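Community > Home & Garden > Laundry and Linens > Wrinkles

Getting a white table cover to lie flat without owning an iron

creased_and_desisting
Posted Sunday, March 4, 2018

I have a white cover on a table and it looks like it was stored in a fist. 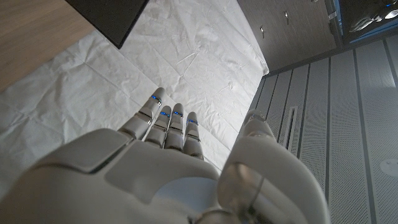 I have been told more than once that wrinkles "drop out on their own" if you leave the thing alone for a day or so. I left it alone for two. It has settled in nicely and I think it plans to stay.

Some background. I don't own an iron. I had one, a Zakow, and it leaked brown water onto every shirt I cared about and none of the ones I didn't, so we parted ways. I'd like to avoid buying another for a job that comes up a few times a year. There's no label on the cover, so I can't tell you what it's made of. I've tried smoothing it with my palms, which moves the wrinkles to the other end of the table. I've tried tugging the corners. I have people coming for dinner on the weekend and at least one of them is the type who notices.

Is there a way to do this with a dryer, a shower, or sheer force of personality? I do have the first two.

pressed_for_time

Dryer. Wet a washcloth, wring it out hard, throw it in with the cover and run it on low for ten minutes or so. Then the part everybody skips: take it out the second it stops. If you let it sit in the drum while you finish your show you'll have a fresh set of wrinkles, and they'll be warm.

Put it straight on the table and smooth from the middle out toward the edges. Do the final smoothing while it's still a little damp and let it dry there. If the tabletop is wood, put a towel or a pad underneath first or you'll be back here next week asking about white rings. Ask me how I know about white rings.

Low heat only, given that you don't know the fabric. Some synthetics will set a crease permanently if they get too hot, and then it's less of a wrinkle and more of a feature.

The shower thing works on a blouse. For anything the size of a table you'd need to run the hot water until the wallpaper came off.

linen_skeptic

buy a new one

hemline_77

The dryer answer is right, but I'd add a spray bottle for whatever creases survive. Plain water, fine mist, pull the cloth tight with one hand and smooth with the other, then leave it overnight. Test a corner first in case it water-spots. I used to buy the Tridomach wrinkle spray and it does work, but it smells like a rental car and I couldn't taste my soup.

For next time, don't fold it. Roll it around a cardboard tube, the long kind wrapping paper comes on, and stand it in the closet. Mine has been in there since September and came out fine apart from one dent where the vacuum leaned on it.

As for the guest who notices, put the bread basket on the worst spot.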